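Reference > Household > Laundry > Folding

1 May 2019
By Mwajuma Wanyama

Folding is the practice of making cloth smaller without cutting it. It follows drying and, in most homes, precedes a second period on the chair.

The usual method starts with holding the cloth up by two points and looking down at it, a stage that can last longer than the fold itself. Dark cloth is thought harder, as the seams hide.

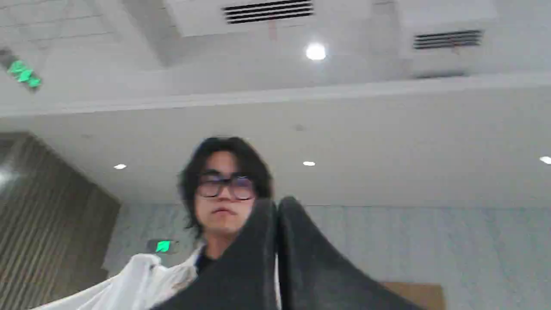

Regional habits

In Vullbridge, towels are folded in thirds and guests are told so. Neighboring Esquivel prefers halves, and the two towns have held a joint folding fair each July for 15 years – without agreeing on anything. The Zaveo fold, taught there, has seven steps, two of which undo earlier ones.

Fitted sheets

See Rolling into a ball.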